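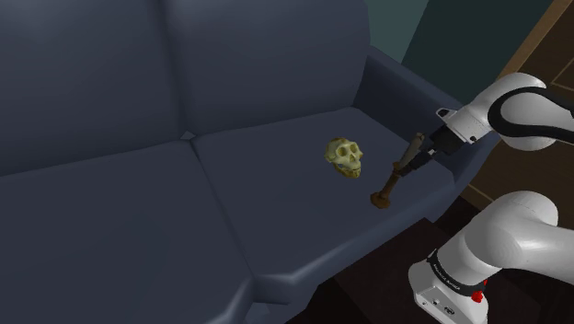
4.3 Setting up a patient record for a transitional care stay

This section applies to Istley Ward Manager, release 2, on sites that use the Boltel bed board. Complete section 4.2 (user roles) before you start. You need the Intake Clerk or Charge Nurse role.

1. On the main menu, select Admissions, then New Stay.

2. Enter the hospital number and press Find. If the patient has been in an acute unit at the same site, the name, date of birth and allergy list are filled in from the earlier stay.

3. Compare the allergy list with the paper referral. Correct any difference before you continue. The list is locked when the stay is saved.

4. In Stay Type, select Transitional. Do not select Respite. Respite stays are closed by the system after 14 nights and cannot be changed to another type.

5. Enter the referring physician and the expected length of stay in days.

Note: The expected length of stay can be changed later by the Charge Nurse. Each change is kept in the stay history with the user's initials.

6. Open the Goals tab. Enter at least one mobility goal and one self-care goal. Free text is limited to 376 characters per goal. Longer text is cut at the limit when the record is printed.

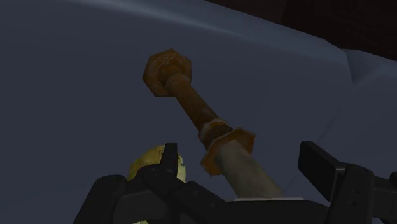
7. Set the review interval for each goal. The default is seven days. For patients on the Hofstetter balance scale, enter the starting score in the same row.

8. Open the Team tab and assign a nurse, a physical therapist and a discharge planner. If a post is vacant, select Unassigned. The stay then appears in red on the daily list until the post is filled.

9. Press Save. The bed board is updated within one minute.

CAUTION: Do not close the window while the Saving message is on the screen. A partly saved stay blocks the bed and must be released by the system administrator.

Error messages

Error 1655: No bed of the required type is free. Save the stay as Pending and assign the bed later.

Error 2833: The record is open at another workstation. Ask the other user to close it, then repeat step 9.

If medication orders are missing after the stay is saved, check that the Zivis pharmacy link is running (section 7.1). Orders are sent again when the link is restored. Do not enter them a second time by hand.

Section revised December 1, 2018. Corrections to Inmaculada Herrero, Clinical Documentation.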